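The secondhand biography that ate my July

August 22, 2025

I finally finished The Lamplighter of Tromdale, and I have been bothering everyone I know about it ever since!

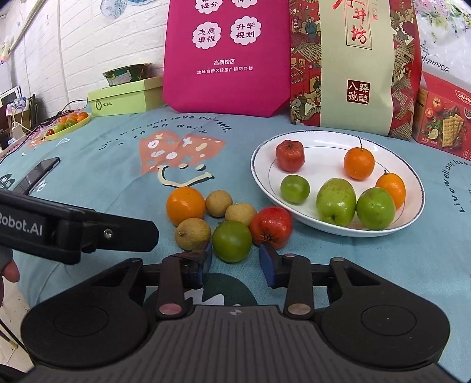
I found my copy at the library sale for 4 dollars, a fat old hardcover from Unberg Press with somebody's bus ticket still tucked in at page 201. It's the life of Echeverri, a ship's clerk who settled in the port of Tromdale in the 1890s and started printing a weekly paper out of a rented kitchen. He wrote almost all of it himself (under five different pen names, and sometimes they argued with each other on the letters page). I laughed out loud at the feud over the price of herring.

The early chapters are slow, I'll admit. There's a lot about his grandfather's land and I skimmed some of it. But once he gets off the boat the book just flies. The author read every surviving issue of the paper and quotes from it constantly, so you get Echeverri's own voice on nearly every page, cranky and generous and very funny about landladies. His first print run was 1,000 copies and he sold so few that he papered his bedroom with the rest!

What I loved most was the part about his trip to Ovaditz, when he's broke and writing home letters full of dinners he plainly never ate. It's only one chapter but I read it twice, once on the porch and once in bed way too late.

A warning for fellow footnote people: they're all at the back, and you'll want two bookmarks. The good gossip is in there. The text ends on page 321 and then you get another long stretch of notes, plus a map of the old harbor streets that I wish I'd noticed before I started.

I'm looking for his collected columns next. If you've ever seen a copy for sale, please leave me a comment, even if it's missing the cover.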